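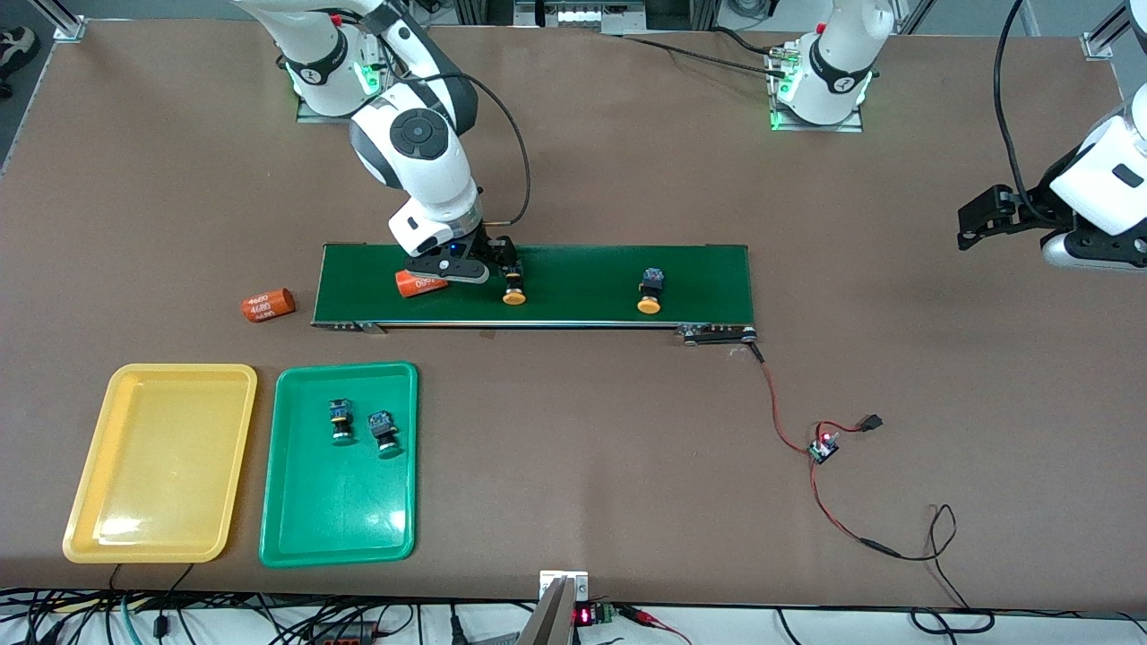
Belt creeping sideways on a small tabletop conveyor, and round parts that won't stay put

Ľudovít Šimko
posted 9th November, 2082 views

Hello everyone, and thank you in advance to anyone with the patience to get through this, because I know I tend to go on a bit.

I have a small conveyor on my work table, the long narrow kind with a dark green belt in a silver aluminum frame, and the motor is down at the end with the metal roller housing. I bought it secondhand in September from a shop in Jestau that was clearing out its sorting bench, and I've grown very fond of it. I use it for checking small parts before they go into bins – mostly push-button switches, the yellow-capped ones, plus some other odds and ends like the orange cylinder with white lettering that you can see lying on the belt.

Two things are driving me a little crazy. First, the belt creeps. I center it, I run it, and after 17 minutes (yes, I timed it, more than once) it has wandered over to the side nearest me and starts rubbing along the frame. The edge is beginning to look fuzzy and I would really like to catch this before it frays for good. I've already tightened it twice. The second time it got worse, and now the motor sounds like it's working harder than it used to.

Second, the cylinder rolls. If I lay it down crosswise it takes off on its own as soon as the belt starts or stops. The mushroom-cap buttons are nearly as bad. I like standing them on their caps because then I can look at the back of the body without picking each one up, but every now and then one topples and takes a neighbor with it.

I have no manual. There's a paper label underneath that says Plutell and then a smudge where the model should be. Do I need a new belt, or is there something I should be adjusting? And is there any decent way to keep round things from wandering without gluing something to the belt? I'd rather keep it smooth because it's so easy to wipe down.

Many thanks!
Ľudovít

Ó Dubhghaill

Welcome, and don't apologize for the long post, it makes it much easier to help.

I don't think you need a belt yet. What you're describing sounds like the two sides being tightened unevenly, and every time you add tension you're adding a bit more to the side that already had too much. I did exactly the same thing with my first one and wore a belt down to the threads on one side before an older fellow at work took pity on me.

Start by unplugging it and backing the tension off on both sides until you can lift the belt a little with a fingertip in the middle of its run. Then clean everything. I mean the rollers as well as the belt, and especially the ends of the rollers where you can't see so well. A little ridge of dust and old tape glue on one end of a roller acts like a bigger roller on that side, and a belt will climb toward the bigger side all day long. A rag with some rubbing alcohol does nicely on a roller. Go easy with it on the belt itself until you've tried a small spot, and let everything dry before you plug it back in.

Next, check that the frame is sitting flat. Put a level across it at both ends. Small frames twist more easily than you'd think, and one foot on top of a screw head or a crumb of something is enough to do it.

Then bring the tension back up evenly, counting your turns on each side, and stop as soon as the belt pulls without slipping. Most people run these far too tight, and that would explain your motor sounding unhappy. Now run it empty and watch. If it still drifts toward you, give the adjuster on the side nearest you a quarter turn tighter, at the end away from the motor, and then leave it alone for a good few minutes. Please do leave it alone! The belt takes its time to answer, and if you keep fiddling you end up chasing it back and forth all afternoon. Make your adjustments with the power off and keep your sleeves well away from those rollers.

The fuzz on the edge you can trim with sharp scissors. Don't pull at it.

Fando

turn the cylinder so it points the same way the belt goes. mine quit rolling off after that. for the buttons just lay them down

Ľudovít Šimko

Thank you both so much. Well, I'm a bit embarrassed, there was a stripe of something brown and sticky all around one end of the far roller, and it took me most of an evening with a wooden skewer and a rag to get it off. I backed off the tension like you said and started over, counting the turns. It ran for 50 minutes tonight and stayed off the frame the whole time. There's still a tiny drift, so I gave it one quarter turn and went to make dinner so I wouldn't be tempted.

Fando, lengthwise does help with the cylinder, although it rocked a little when I stopped the belt suddenly. I still want to stand the buttons up if I can. Has anyone tried a slower start?

Ó Dubhghaill

Delighted to hear it. Yes, if your speed knob goes all the way down, start from the bottom and bring it up by hand, and do the same in reverse when you stop. It's nearly always the jerk that knocks things over, more than the speed. Leave more room between the buttons too, so that if one goes it goes by itself. For the cylinders I cut a strip of thin foam with a groove down it and let it ride along loose on the belt, and I lift it off when it gets to the end. You can rinse it under the tap. Just don't let it get carried around the roller, I lost two that way.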